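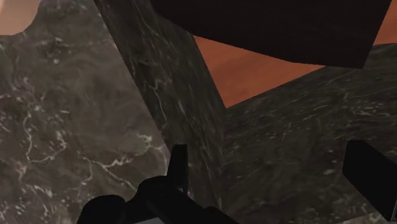

Dark marble, white veining.

Call for participants: what do you say to yourself after a bad shot?

Posted in Curling, Mental Game, Research, Get Involved

Hi curlers! I'm Valbona Zupan, and I'm looking for club players to talk to me about the worst shots they've ever thrown. Well, the worst ones they throw this winter, anyway. If you've ever hogged a draw in the eighth end with the whole club watching through the glass and then had to stand behind the sheet pretending to be fine, you're exactly who I want.

Some of you know me from the Prarnetti newsletter or from the Thursday league at the Indau rink (second on the team that never has enough brooms). For everybody else: I work with club athletes on the mental side of their sport, mostly curlers, with a few golfers when the ice comes out. I'm also back at school part time, and the study I'm recruiting for is the main piece of my thesis. The working title is long and dull, so in my house it's just called the Bad Shot Study.

What I'm curious about

There's a lot written on what you should tell yourself before you play. Breathe, see the line, pick a cue word, all of that, and I teach a fair bit of it myself. I've found a lot less about the gap afterwards. In curling that gap is enormous! You let go of the rock, you watch it do something terrible for twenty-odd seconds, and then you've got to pick up a broom and sweep for somebody else as if your head were free.

I want to know what goes through people's minds in that stretch. Is it words or more of a feeling? Do you talk to yourself as "I" or as "you"? (I'm a "you" person. "What are you doing, Valbona" is about the size of it.) Do leads do it differently from skips? Does it matter whether your teammates say something kind, or something funny, or nothing at all? I have hunches about every one of these and I'm trying hard to keep them to myself until the data is in, so please don't ask me at the bar.

We ran a smaller version last season with short written notes after games. People were wonderfully blunt and we ended up with 852 notes, some of which can't be printed on a family website. The trouble was that most of them were written hours later, or the next morning over coffee, and by then everybody had turned it into a story. A good story, often, but I'd like to get closer to the moment this time. So we're using voice memos.

Who can take part

You need to be 18 or over and playing in a regular league at a curling club, at any level. You should expect to play at least one game a week while you're in the study. Regular teams and spares are both welcome, and so are stick curlers and wheelchair curlers. Doubles players too, please, I never get enough doubles players.

You don't need to have any interest in sports psychology. I'd be very happy with a few people who think it's all nonsense, and so would my supervisor.

You don't need to be good. I can't say this strongly enough. Every year I get lovely emails from people who say they'd sign up but they've only been curling since the fall and they miss everything. If you miss everything you are going to be a terrific participant!

I can't take anyone who I've worked with one on one in the past two seasons. I know that rules out a few of you who'd have been keen, and I'm sorry. Anybody on my own team is out as well, which saves me hearing their opinions of my draw weight.

What you'd be doing

First there's an online questionnaire. It asks about your curling background, how you usually handle mistakes, and how you're sleeping and so on. You can do it on your phone, you can stop and come back to it, and you can skip any question you don't fancy answering.

Then comes the main part. For every league game you play over your study period, you record a voice memo as soon as you come off the ice. Before the drinks, if you can stand it. You pick one shot of your own that didn't work and tell me what you said to yourself, out loud or in your head, between letting go and the next time you had a job to do. There's a little prompt card to help if you go blank. Most people in our trial run talked for a minute or so, and a couple of people talked for a good deal longer, and both are fine. Swearing is fine. French is fine too, I've got help with transcribing. If you had a perfect game, record a memo and say so, and then please tell me your secret.

At the end, I'll invite a portion of the group to a sit-down interview, either in Indau or over video. You can say yes to the memos and no to the interview. Just tick the box.

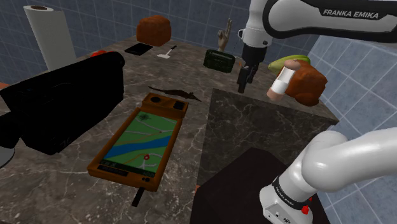

A Franka Emika arm over the marble tabletop, gripper fingers open.

How long it takes

The study period runs for eight weeks of league play, starting once your club is into its regular schedule. If your club shuts down for part of December we simply pause your clock, and the same goes for bonspiels, flu, snow days, kids' concerts and whatever else comes up. Send me a line and we'll sort it out. Please don't quit over one missed memo. I lost some really good people last year that way, because they felt they'd wrecked it, and they hadn't.

What you get

I'd love to tell you it's lavish. Everyone who completes the study gets a gift card toward gear from Bellex, the curling shop, which has kindly put up the cards and has no say in what we ask or what we publish. If you do the interview as well, you get a second one. You'll also get a plain-language summary of what we found, and if you want it, a written copy of your own memos from the whole season. People in the trial run liked that part best. One skip read hers all in one go and phoned me up to say she'd never speak to a lead that way, so why was she speaking to herself like that? I'm not promising you a moment like that! But it's an interesting thing to have.

I do need to be clear that this isn't coaching. I won't be giving feedback on your memos while the study's running, even if I'm dying to. If you'd like to work on your mental game afterwards, I'm happy to point you to a few people who aren't me.

Privacy and the serious bits

Your recordings go onto a secure drive that only I and my supervisor, Dr. Kneževič, can open. Whoever helps with transcribing works from copies with names taken out. Your skip doesn't get to hear what you said about your skip. Your club isn't told who has signed up, and if we use a quotation in the write-up we change anything that would give you away, including the score if it was a famous one. Recordings are deleted once they've been transcribed and checked.

You can drop out whenever you like without giving me a reason, and you can ask to have your memos removed right up until I start the analysis in spring. The study has been through ethics review, and the full information sheet comes with the sign-up email. Please do read it – it's the least chatty thing I've ever written but it matters.

Talking about mistakes can stir things up for some folks, particularly if sport has been a rough place for you in the past. There's a list of support contacts in the information sheet, and you can always skip a memo.

How many people I need

I'm hoping for 247 participants, which my supervisor assures me is a sensible number for the comparisons we want to make between positions. I've got a good pile of skips already, as you might guess. Skips like to talk. What I'm short of is leads and seconds, so if you play front end, or you know someone who does, I'd be so grateful if you'd pass this along. Print it and stick it up by the ice-time sheet. Read it aloud on the club bus.

How to sign up

Fill in the short form on the Prarnetti contact page and put "Bad Shot" in the subject line. Tell me your club, the position you usually play, which night you're on the ice, and the best way to reach you. I'll write back with the information sheet and the consent form, usually within a few days, a bit slower if there's a bonspiel on. If you're not comfortable with online forms, leave a note for me at the front desk of the Indau rink and I'll give you a ring. After 7 p.m. is best for me on weeknights, any night but Thursday.

If you run a league and you'd like me to come and explain the study before a draw, I'm glad to do it anywhere within driving distance of Indau. I'll keep it to five minutes and I'll bring the squares.

A few things people have asked already

Do I need a fancy phone? Anything that records sound will do. I can lend you a small recorder if you haven't got one.

Can my whole team join? Yes please! You each sign up separately and you each keep your memos to yourself until the study's over.

I play in two leagues, which one counts? Both, if you've got the patience. Otherwise pick the one you play most often and stick with it.

What if I blame the ice? Then tell me you blamed the ice. I had a whole folder of those last year and I'm looking forward to the next one.

Good curling, and I hope to hear from you soon,

Valbona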